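Speaker notes: Shared Storage and the Round Table
Presented by Impi Saarinen, Zesisum

Good afternoon. My remarks concern how a shared workroom is kept in order, beginning with the shelves and the clear bins.
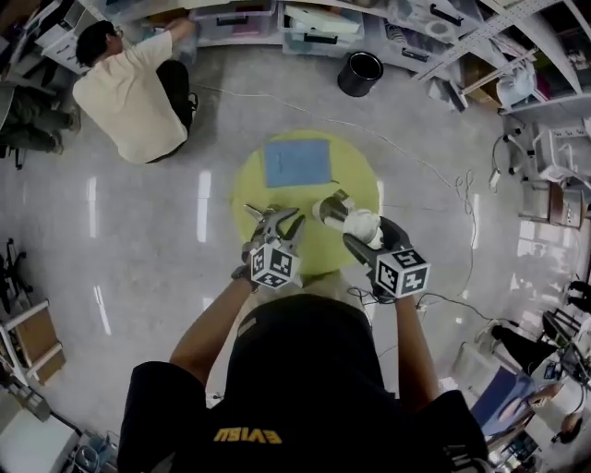 How often should the shelves be reviewed?
Twice a year, in April and again in the fall. Each review covers the 259 entries on the Zerkell list.

Pause. Move to the section on returns.

Items used at the table are to go back to their assigned shelf before the next group begins. Fourteen bins were relabeled this year under the Pesonen plan.

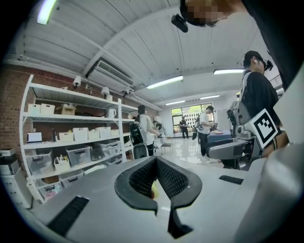 Tampere, Sunday, October 22, 2023

The revised room rules take effect today. Each group is allowed 30 minutes at the table, including the time needed to clear it. Small items are handled one at a time.

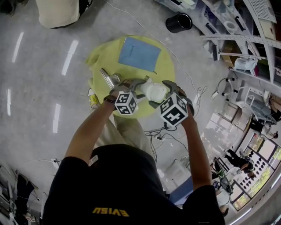
Hüsnü Uçar has asked that the 30 minutes be extended, as small parts take longer to sort than cloths do. His request will be reviewed with the next budget.

Allow time for comments, then continue.

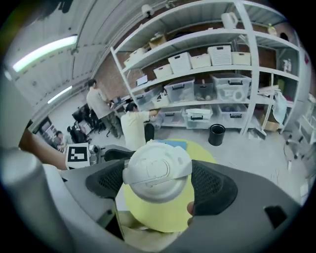

Labeling remains our principal expense. The Mimix labels are ordered in packs of 70 and are placed on the front of each container. On shelving with four levels, such as the white metal unit by the brick wall, the level number is to be written first. Questions on ordering may be sent to Eero Hakala.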